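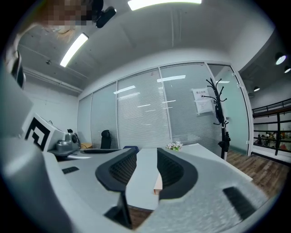 Author: the Irkley newsletter's Saturday columnist, retired school bus dispatcher

Jun 18, 2025

I went to the robotics open day at Lerkero expecting to be impressed by a robot, and I came home thinking about a bunch of white flowers on a desk. Let me explain, because my sister already thinks I've lost it.

Lerkero has the upstairs offices in the old Trevor building, and once a year they let people from town come in and look at what they do. I signed up for the slot after lunch. There was a line for the big arm downstairs (the one that stacks boxes, the kids loved it) so I wandered up to the office part, with the desks and the coat rack and the blinds, and got handed a gripper. Just the hand! No arm, no robot. You hold it yourself, and you go around picking things up and putting them down, and it has a camera so that a machine can learn from it later. It's a light gray thing with two black fingers, and the insides of the fingers have a kind of mesh-looking texture to them. I wanted to poke it and I did.

So that's the job, or one of the jobs. Somebody picks up a thing, over and over, in a regular room, and it gets recorded. The young woman showing us said a good session is 100 pickups and that she had done 248 the day before. I managed 10 and my wrist was complaining.

Now, here is my opinion, and you can write in if you don't like it. I think this was the best thing in the whole building and they had it tucked away upstairs with a printed notice taped to the glass. Downstairs you had the lights and the music and the arm going back and forth, and everybody came away saying either "wow" or "there go the jobs." Fine. I've said both myself. But upstairs you found out where the wow comes from, and it comes from a person at a white desk being patient. I dispatched school buses for a lot of years and I know what it is to do the small boring thing correctly so that the big thing looks easy.

I also got to see how hard it is, which no video has ever gotten across to me. You think you know how to pick something up. Then you try it with two fingers that don't feel anything and you're squinting into the gap like you're threading a needle. I kept coming in crooked. A boy who couldn't have been more than nine went after me and was much better at it, and I was a poor sport about that for a good half hour.

My complaint is with how these days get put together. Brumov did one last September and it was the same deal, all show in front, 47 chairs in rows, and a man with a microphone. I don't remember one thing he said. I remember every single one of my ten pickups, including the two I dropped. If a company wants regular people to stop being scared of this stuff, or even just to be scared of the right parts, put the gripper by the front door and let them have a turn. Skip the music.

And tell people who does the work! I'd like to know what that job pays and whether they rotate so nobody wrecks a hand. I asked and got a nice answer with no number in it. Next year I'm going to ask again, and I'm bringing my sister.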